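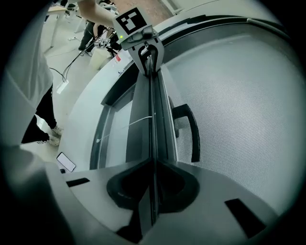
Zurgate Robotics Club: Frequently Asked Questions

Who can join?
Anyone in Years 9 to 12. You don't need to have done any coding or electronics. Students from other schools can come if a parent fills in the visitor form.

When do we meet?
Mondays and Thursdays after school in the Firnberg building, ground floor. The first session this term is Mon 12 October. We break over the summer and start again at the end of January.

What are students working on this term?
The household tasks project, called Udum. Students work with hand-held grippers and record themselves doing ordinary jobs, such as opening and closing an appliance door. The recordings are used later to train a small arm.

Do students get to use a gripper straight away?
Yes, usually in the second session. The first one covers safety, how to hold the gripper and where to find everything.

Why does the gripper have a black-and-white square on it?
It's a marker. The software uses it to work out where the gripper is. Please don't put stickers on it or colour it in.

What should my child wear?
Normal school clothes and closed shoes. Long hair needs to be tied back. Sandals aren't allowed, even in hot weather.

Is there a cost?
$9 a session, or nothing for students on the school's support list. Payment is through the Lahlou portal. Choose item 998 and put the student's name in the comments box.

Can students take the grippers home?
No. Laptops can be borrowed overnight if they're signed out.

What about cables on the floor?
Keep them to the side of the walkway. Bags go on the hooks by the door.

Is there a competition?
There's an open afternoon at the end of term where teams of 2 show a task they've recorded. It isn't scored. Families are welcome.

My child missed a session. Can they catch up?
Yes. Notes go up on the club page by the next morning.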